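Equipment Review: Sendier Two-Finger Gripper
Prepared by Dima Zein, Quansah Technical Institute
Jun 20, 2022

The handling laboratory at Quansah has used parallel grippers from Lisside for several years. In February the laboratory received a Sendier gripper for evaluation, and this review sets out our findings for departments considering a similar purchase.

Installation took one afternoon. The adapter plate fit the wrist flange without changes, and the controller was recognized after a single restart. The printed manual is thin on wiring, and the connector drawing on its last page does not match the unit we received. Sendier supplied a corrected drawing on request.

The main trial was bin picking. A large divided bin was fixed at the work table, and the arm, a KUKA, was asked to take mixed small toys from one compartment and place them in the other. Plush toys and jointed action figures were chosen on purpose, as they differ in stiffness and seldom lie flat. İlker Bilgin ran all 300 attempts for each gripper using the same planning software.

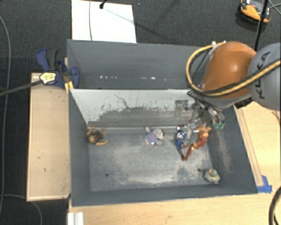 The Sendier unit failed on 32 attempts. The Lisside unit failed on 145, most of them with figures lying close to a wall, where its wide fingers struck the bin before closing. Soft toys gave neither gripper much trouble, although both sometimes took hold of clothing alone and dropped the toy during the lift.

Fingertip wear deserves mention. The Sendier tips held their grip well through the trial, but replacing them requires removing two very small screws that are easily lost. We would prefer a snap fitting. Spare tips are sold only in packs of 5.

Cable routing is the weaker side of the design. The supplied cable is stiff, and on long reaches across the bin it pulled against the wrist. We rerouted it twice — the second arrangement was acceptable, though it limits rotation of the last joint. Departments with a smaller arm should ask for the flexible cable when ordering.

The force setting is adjusted through the Zuvunent controller software. The menus are plain and the values are saved correctly after a power cycle. Logging is limited to one file at a time, and long trials must be stopped to export it.

The laboratory recommends the Sendier gripper for mixed picking from deep bins. For flat parts on an open table, the Lisside gripper remains adequate and there is no strong case for replacing it. Requests for the full trial log may be sent to the laboratory office.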